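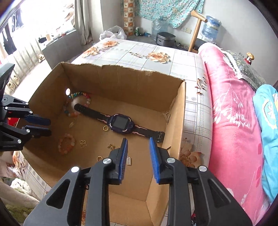

## Sorting small jewellery: tips borrowed from the gripper work

Those of us who record tidying jobs with hand-held grippers at Trirnach have spent most of July on small, fiddly things, and a few of the habits we picked up are so handy at home that I wanted to pass them on (do forgive me if I ramble).

**Tip everything into a shallow box first.** Lina Sleiman compared a bare bedspread with an open cardboard box, over 3,000 pick-ups in all, and far fewer pieces went astray with the box. Rings and little charms do love to vanish into a bed sheet! Any old box will do, torn edges and all.

**Take the big things out before the little ones.** A watch on a long strap, then the beaded bracelets, and only after that the rings, charms and pendants. Lina tried it in both orders with 20 people, and going big to small saved 51 seconds a box, mostly because the strap wasn't forever dragging the small pieces about.

**Go for the edge of a flat piece.** Fikri Wattimena found that a thin pendant lying flat is the hardest thing of all, with grippers or with fingers. Slide it gently to the wall of the box and let it tilt up, and it comes away quite nicely. If it slips 3 times, leave it and come back.

**Lift bracelets by the middle of the curve**, slowly, and keep your other hand close to steady the box.

We're trying necklaces next, and I'll add to the page once Fikri has untangled his first batch.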